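Flultness 80 Tabletop

9 January stock list — posted by Flultness Products Desk, January 9, 2021

Print this page | E-mail this page

The Flultness 80 is a plain work surface for offices, studios and spare rooms. It is sold as a top only, so you can put it on legs, trestles or a pair of low cabinets.

Order code: 2942
Length: 2000 mm
Depth: 80 cm
Thickness: 34 mm
Finishes: pale grey, oat, dark brown

The top is supplied without holes. If you want a cable outlet, mark the position on the order form and we will cut it at Skornau before dispatch. Tops with cut outlets cannot be returned.

Fixing screws are not included. Prundska trestles fit without drilling. Vasconcelos legs need the larger mounting plate, sold separately.

Wipe the surface with a damp cloth and a little washing-up liquid. Do not use scouring powder. Hot mugs should go on a mat — the finish will mark if left under heat for long.
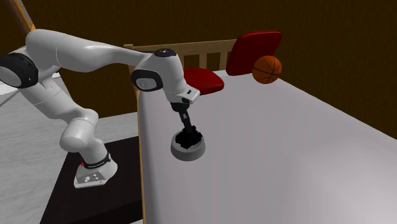

Delivery is to the ground floor only. The oat finish is out of stock until February, but orders can be placed now and will be sent in turn. Please check the top for damage before signing the delivery note.

Contact us | Copyright Flultness 2021 | Back to top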